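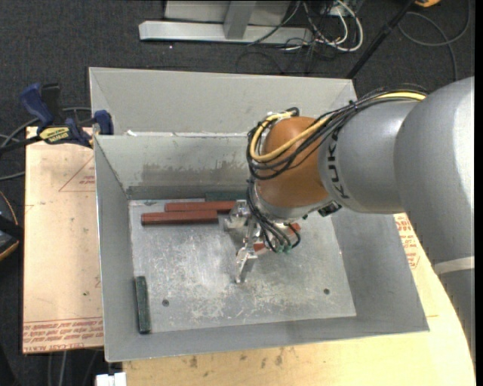

Bin cell, January – rules of the house, second go

Afternoon, kettle on, writing this up while it's fresh. Tae-yang asked me for "the rules" last week and I realised the rules were mostly in my head and in a chat thread that Yaryna has muted. So this is me getting them down. Matvii K. has read the first half and grumbled about two things, both noted where they belong. (Two Matviis in one workshop! I'm Yurchenko, he's Kuzmenko, and if you shout you'll get both.)

Before power

Walk round the cell. All the way round, including the side with the upright post, where the cables run over the carpet. I know it's a squeeze. Cables on the floor get tucked back to where they were, and if one has moved and you don't know what it feeds, leave it and ask Demyd. He laid them.

Check the clamp. Give the handle a proper tug. We had a long argument about how much a bin is allowed to shift before the taught poses are rubbish, and the answer we settled on is 2 mm. If you've undone the clamp for any reason at all, you re-run the corner touch-off, full stop. Matvii K. thinks this is over the top for a quick wipe of the bin. I've left it in. He can raise it when he's the one re-teaching.

Then the cable bundle. This is the bit I care about most. The bundle goes along the top of the arm and round the wrist joint, and it needs enough slack to follow the wrist but not so much that it can snag a finger or catch on the rim. Before the first run of the day, jog the wrist slowly through its working range in T1, thumb on the enabling switch, eyes on the loop. Not on the pendant! I keep seeing people watch the numbers. The numbers will be fine right up until a connector comes off.

Running

T1 for anything new. New pose, new block layout, new gripper offset, new person. The controller caps you at 250 mm/s in there and that is plenty when you're working down inside a metal bin. Automatic only with everyone outside the tape and somebody's hand near the stop.

One person has the pendant, and that person says out loud "moving" before it moves. Felt silly for a day or so, now we all do it without thinking. Yaryna says it in the kitchen.

Hands stay out of the bin while the drives are on. Yes, also when it's paused. Paused is a program state and a program can be un-paused by somebody being helpful. If a block has got itself wedged against the back wall or into the front corner, drives off, pendant in your own hand, then reach in. Long stick is fine for nudging but the drives go off for that too. I had this down as "use judgement" in the first version and Demyd crossed it out, and he was right to.

Approach height: come in over the rim, straight down, straight back up. No diagonal exits from the corners, however tempting. The walls slope, so a finger that clears the rim can still meet the wall lower down, and the collision model only knows about the slope if you've loaded the newer bin file. Check which one is loaded. The old one is a plain box and it will happily plan you through the paint.

Floor limit. The lowest fingertip height is set in the tool config and nobody changes it on the pendant. The plate is scratched enough already, have a look at the middle of it. If your grasp wants to go lower, the grasp is wrong or the offset is wrong, and either way I'd like to hear about it before you try again.

Numbers from the log

Went back through the Vondby log to see whether any of this is earning its keep. 714 attempts since we moved the bin to the present table, 2 protective stops, both on exits from a corner, both with the old bin file loaded. So that rule stays, obviously. I'd like to see the same table again at the next 500 and will put it in here under this entry.

Blocks lying along a wall are still the nuisance. Side by side in the open is easy, the gripper has somewhere to put both fingers. Flat against the wall there's only the one side to get at, and that's where people start fiddling with limits. Please don't. Mark the attempt as skipped and carry on – a skip costs us nothing, and I'd much sooner have skips in the log than a bent finger.

Paperwork, sorry

Risk assessment lives in the Frandsen folder, paper copy, because the shared drive one was two versions behind. If you change the layout (table, bin, clamp position, anything bolted to the arm) you fill in the change sheet first and somebody who isn't you signs it. We're working to ISO 10218 for the cell as a whole, and Yaryna is the one who has read it properly, so questions to her. My notes here don't replace it.

Still to sort:

Tape line on the carpet side keeps lifting. Try the wider roll.
Spare stop button, ask Cusau about the lead time again.
Tae-yang to do his supervised runs with Demyd, then sign the sheet.
Proper label on the pendant hook saying who's got it.
Matvii K.'s other grumble: he wants the bin file version shown on the start screen. Good idea, I'll have a go tomorrow morning.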